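Two Grippers, One Mini Fridge
A month of side-by-side testing in the Irkwood workshop

The first thing to break was a strap. The second was a peach. By the middle of May the team testing hand-held grippers at Irkwood had a drawer of spare pads, a list of complaints and a fairly good idea of which design they wanted to keep.

Hand-held grippers are the cheap way to teach a robot arm. A person holds one in each hand and does the job, and the recorded motion is used later to train the arm. It saves a lot of hours at the controller. It also means the gripper has to suit two users who have little in common, a human wrist that gets tired and a motor that doesn't.

Irkwood compared two models. The Kurum is the lighter of the pair at 400 grams, with a short trigger pull and a soft return spring. The Trịnh weighs 600 grams and has a longer throw, so the jaws open wider and close more slowly. Both were set up with the same pads and the same tracking cubes, and the same people used both on every task.

The tasks were kitchen work. Pick up fruit, open a door, put the fruit on a shelf, close the door, take it out again. Fruit was chosen over blocks because it rolls and bruises, and a bruise shows up the next morning whether or not the operator noticed squeezing too hard.

On the first round, the Kurum was faster by 19 seconds per run. Most of that came from the door. Its narrow fingers got behind the edge on the first try, while the Trịnh often needed a second pass. On round fruit the order flipped. The Trịnh closed slowly enough for operators to stop in time, and it left fewer marks on anything ripe.

Weight mattered more than expected. Operators rated the two models the same after ten minutes. After an hour they didn't. The heavier unit pulled the wrist down on the reach to the back of the shelf, and the recorded paths began to sag along with it. Those runs were thrown out.

Tracking gave trouble of its own. When both hands went inside the fridge, one cube tended to hide the other, and the recording would jump. Moving the fridge closer to the operator helped. So did a simple rule — one hand in at a time, the other waiting outside with its cube facing up. 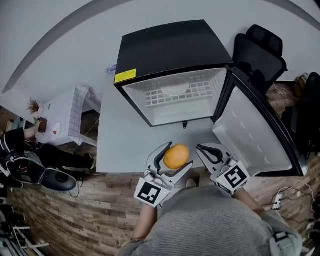 Can a motion recorded by hand be played back directly on a robot arm?
Only in simple cases. An arm has its own reach and joint limits, so most teams use many recordings to train a control program and let that program plan the motion.

The final set came to 1601 usable runs, split evenly enough between the two models to compare them. Irkwood has settled on the Kurum body with the Trịnh's slower trigger, a mix that a small machine shop in Veresmont is now making up. The first pair is due before the next round, which adds drawers and a jar with a screw lid. The peaches have been dropped from the list.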